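July 31, 2022

I've been putting off writing about the long walk because my feet only stopped complaining a couple of days ago, but the blister plasters are off, the boots have been scrubbed and I've run out of excuses. So! Fondovby to Custham, the whole of the old canal path, 41 miles over two days with one night in a very small tent.

I signed up for it last December, when a long walk in summer sounds like a lovely idea and you're full of mince pies. The longest I'd done before was the reservoir loop, and that has a café halfway round. I bought new socks. I bought a map (and then a second copy of the map, having put the first one somewhere safe). What I didn't do enough of was walking with a full bag on, and my shoulders had plenty to say about that by the first lock.

The thing people keep asking me about is water. The path is flat and has hardly any shade, and there's one long stretch after Auer with no tap, no shop and no pub, just reeds and cows and the odd heron giving you a look.
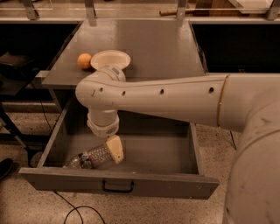

How much water should you carry on a hot day's walk?

Half a litre for every hour you expect to be out is a decent start, with more if it's properly baking or you're somebody who sweats a lot, like me. Sip it as you go, and fill up at every tap you pass even if you don't feel you need to.

Day one went well, mostly. I had cheese rolls for lunch on a lock gate and got chatting to a couple on a narrowboat who gave me a slice of fruit cake the size of a brick. The campsite was a field with a tap and a very friendly donkey. I slept badly (rain on the tent from two until five) and set off again feeling like a crumpled paper bag.

Day two was harder. My left heel went before breakfast, and I spent a good 90 minutes on the wrong side of the water after missing a footbridge, muttering at both maps. Then the sun came out, the path dried up and I got my second wind somewhere past the old brickworks. I may have sung a bit.
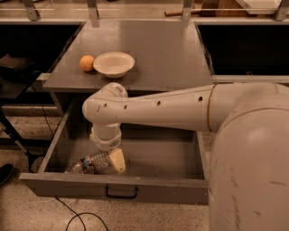
Water bottle in an open drawer

The last few miles into Custham are the prettiest of the lot, all willows and back gardens running down to the water. I had chips at the end, sitting on a wall with my boots off, and they were the best chips I've ever eaten.

Next year I fancy the hill route at Toselov. It goes up to 489 metres, so I'd better start on the stairs at work.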